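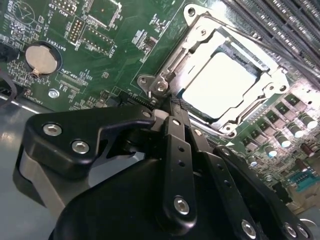

CPU socket on the green board, gripper in front.

Re: [trukier-hw] Fan curve ignored after resume

> The Judidholm box idles at 702 rpm from a cold boot, but after suspend the rear fan sits at 80% duty until I reload the module. Sensors look normal. Is this the BIOS or the driver?

Driver, on my reading. The Carnegie release restores the PWM mode register on resume but not the curve points, so the controller falls back to its default table. Check it with:

 cat /sys/class/hwmon/hwmon*/pwm2_enable

If it reads 5 before suspend and 2 after, you have the same fault I do.

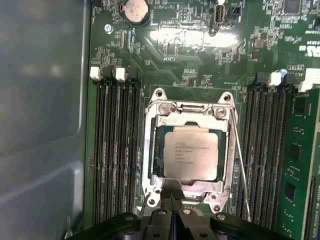
The workaround is a resume hook that sleeps 15 seconds and then rewrites the points. Shorter delays fail here — the embedded controller overwrites them. Set hysteresis while you're at it; the default lets the fan hunt audibly on any short load. I run the lowest point at 20% duty, which the stock rear fan tolerates. Others may stall, so test yours first.

The Wostirero branch has a patch that saves the full table. It builds, but I haven't tried it with two fans on one header. Please post your register dump, in plain text and not as a colour screenshot.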